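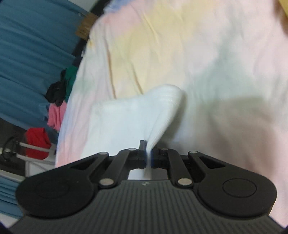 _Last changed: September, HL_

# cloth-pick / slip + pinch faults

Data card for the fault subset only. The clean picks live in the Posthorpe folder, don't mix them.

**What went wrong.** The handheld gripper was closing past its stop. Jaw reads shut, tips keep squeezing, pivot links take the load. On thin white cloth you get a fold standing up on one side of the fingertips and a flat bit on the other, and the width signal says nothing is held. So good grasps got logged as empty. Found by Jeanine Claeys while relabeling at Cedport.

Second problem, same cause — one operator got a finger between the link and the arm. Bruise, no cut. Read the safety part before you pick the tool up.

## Contents

- 784 episodes, all cloth, fault subset only
- more than 450 with wrong `held` flag (old value kept as `held_raw`)
- 280 recorded at Nurnville, rest at Cedport
- wrist view + jaw width + trigger

White piece on top of a tie-dye cloth is the usual hard case. Pale on pale, edges wash out near the tips. Right fingertip can be blurry too, dont use it alone for tip tracking.

## Labels

| value | meaning |
|---|---|
| `ok` | held, width agrees |
| `false_empty` | held, width says no |
| `slip` | cloth left the tips before release |
| `unsure` | couldn't tell from video |

`slip` was labeled from the full clip. Single stills are no good for it.

## Safety

- Fingers off the arms and links when the trigger is live
- Power off before touching a pivot pin
- If the jaw keeps pushing after shut: stop, tag it, tell Hoi-yan Liu
- No restarting it to "see if it does it again"

## Fix

Stop screw reset, Bergmann spacer fitted on both sides, firmware limit lowered. 4 tools done. The Nurnville spare is NOT done, leave it in the drawer.

## Known issues

- width offset differs per tool, see `tools.csv`
- some Nurnville clips start late, trigger already down
- `false_empty` was spelled `false_emtpy` in the first export, loader takes both
- no force data — sensor wasnt wired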